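Introduction to Product Design, Unit 4: Controls and Layout
Handout for February – tutor: Yolandi Naidoo
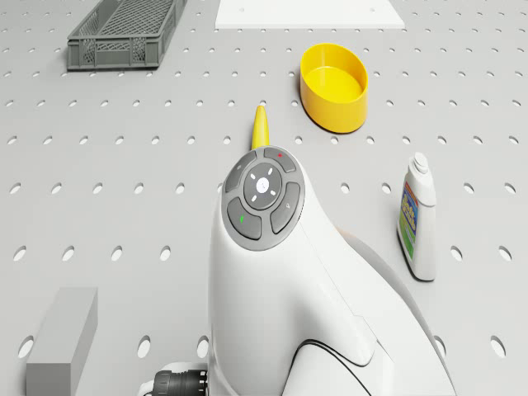

Fig. 1. Four curved buttons in a ring around a round central button (computer rendering).

A control is any part of a product that a person presses, turns, slides or pulls. In this unit we look at how controls are grouped and how people learn where they are without looking.

Key terms
Grouping: placing controls that do related jobs close together.
Mapping: the match between where a control sits and what it affects. A row of stove knobs set out like the burners has good mapping.
Feedback: a click, light or sound that tells the user a press was received.

Target size
Small buttons spaced too closely cause errors. In the Jutar exercise, each of you will make 30 presses on a card mock-up with 10 mm buttons, then repeat with larger ones. Write down every miss, including near misses. Gloves are optional for the second round.

Center controls
People tend to expect the middle button to confirm or start something. If you give it another job, label it clearly – and test the label on someone outside the class.

Reading
Rolland, chapter 2 of the course pack. Skip the section on keyboards.

Assignment
Pick one household product and redraw its controls. Add 300 to 400 words on what you changed. Hand it in to Valdemar Ragnarsson by 4 p.m. on the last day of the unit.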